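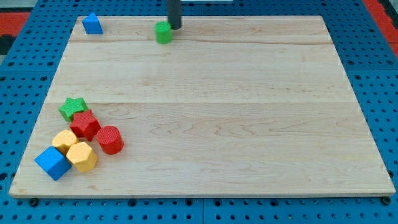 Windard Timber Colour Tables

Colour readings from boards milled at the Praltcombe yard, kept as plain CSV. Release of October 2021.

Contents
readings.csv holds 4000 rows, one per reading
boards.csv holds 137 rows, one per board
species.csv lists the 11 species codes

Colour is given as L, a and b values. Moisture is a percentage. Blank cells mean no reading was taken; do not treat them as zero.

Known problems
Board 40 was entered under the wrong species code until June. Older copies still have the error.

Licence
Free to use with credit. Readings by Huguette Ross and Dale Thibodeau. Send corrections to Wai-kit Kong.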